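Home | About | Meetings | Minutes | Newsletter | Contact

VADMONT ALLOTMENT AND GARDENS ASSOCIATION

Minutes of the ordinary meeting held in February, on the Wednesday, at 7.30 pm in the upstairs room

In the chair: Benoît Hervieu
Minutes: Corentin Leblanc

1. Apologies

Apologies were taken from the plot holders on the lower terrace, who were at the water company's drop-in on the same evening. The chair will pass on anything they need to know.

2. Minutes of the last meeting

Agreed, with one correction. Under "Paths", the words "top gate" should read "side gate". The top gate already has its new latch.

3. Matters arising

Side gate. The hinge has been greased but the gate still drops and catches on the slab. B. Hervieu thought the post had moved. He will check it with a level before anything is bought.

Bonfires. The notice has been reworded and put up by the tap. No burning before dusk and none at all when the wind is towards the houses.

Manure. The stable can deliver again in spring if the track is firm enough for the trailer. Last year's heap has been used up apart from the bottom layer, which is mostly bindweed root and should be left alone.

4. Water

The main item of the evening. The standpipe on the middle path lost pressure several times last summer and was off for most of one weekend. The plumber from Deliren came out and found the old pipe badly furred where it passes under the hedge. He gave two choices. The first is to replace only the length under the hedge. The second is to lay new pipe from the meter to the middle path and leave the old one in the ground.

The first choice is 400 euros with the trench dug by the plumber. The second had not been priced in writing and the meeting did not want to discuss it without a figure.

There was a long discussion. Several members felt that patching one length would only move the trouble further along. Others pointed out that the lower half of the pipe was renewed when the car park was done and ought to be sound. C. Leblanc had the old plan of the site, but the pipe is drawn on it in two different places and neither matches where the plumber dug.

Agreed: to ask Deliren for a written price for the second choice, and to decide at the next meeting. If the standpipe fails before then, the chair may go ahead with the hedge repair without calling a meeting.

A member asked whether more water butts would help. They would, but the shed roof is the only roof of any size and its gutter leaks at both ends. The gutter will be looked at on the spring work day.

5. Seed order

The joint order will go to Voß again this year. Potatoes were good, onion sets less so, with a fair number gone soft by the time they were handed out. C. Leblanc will ask for the onions to be sent separately and later. Order forms are to be in the box by the end of the month. Forms without a plot number will be put aside until somebody claims them.

Broad beans will be bought by the kilo and weighed out on the night, as before. Please bring your own bags.

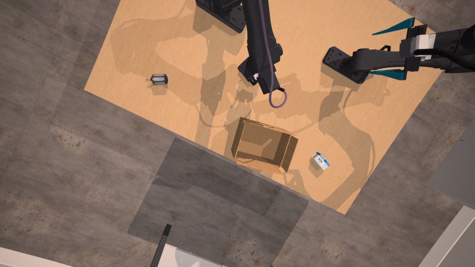
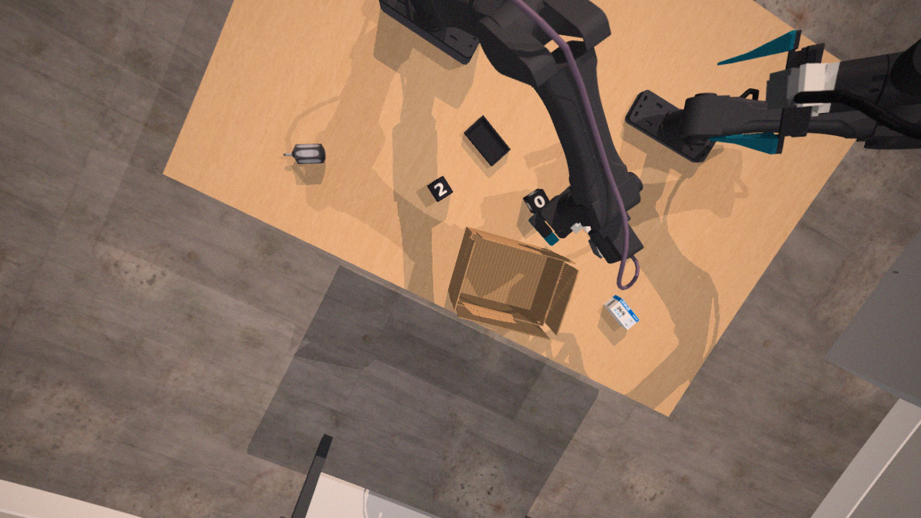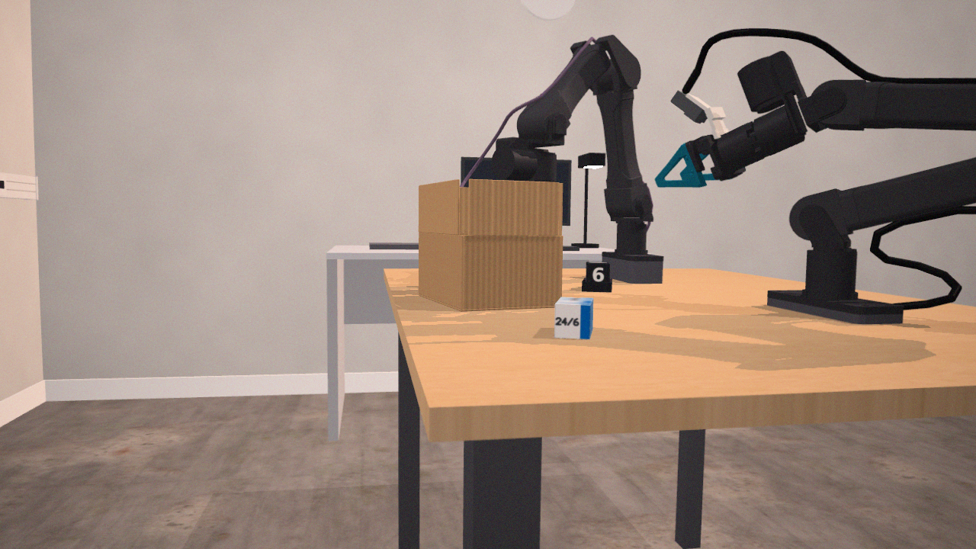 Rendered views, each with two black arms at the table.

6. Slugs

A request had come in for the association to buy slug pellets in bulk. After some talk it was left to each plot holder to buy their own, and the metaldehyde sort remains banned on the site. One member has had good results from going out with a torch at ten at night. Another has done the same with poor results. Nematodes were thought too dear for a whole plot but worth trying on a bed of lettuces.

7. Vacant plots and waiting list

There are 2 plots vacant and 8 names on the waiting list. Plot holders who want to move have until the next meeting to say so, after which the vacant plots will be offered in list order. The plot by the compost bays is very overgrown. It was agreed to offer it at half rent for the first year and to strim it once before it is shown.

It was asked whether a plot could be split. The chair was against this, as the last split plot led to a dispute over the path that lasted two seasons. Left as it is.

8. Summer concert

The band Nudness has offered to play at the open afternoon, unpaid, if there is a power supply and something to eat. The extension lead will reach from the shed to the grass but not to the orchard. Accepted, on condition that the music stops at six. C. Leblanc will write to them and will let the neighbours know nearer the time.

9. Any other business

The wheelbarrow with the green handles is missing. If you have it, please put it back in the shed.

The shed padlock code will change at the start of next month. The new code will be given in person and will not be sent by email.

Wire netting is available from the old fence, free to anyone who will roll it up and take it away.

10. Next meeting

Same room, same time. The water item will be taken first.

The meeting closed at 9.15 pm.

C. Leblanc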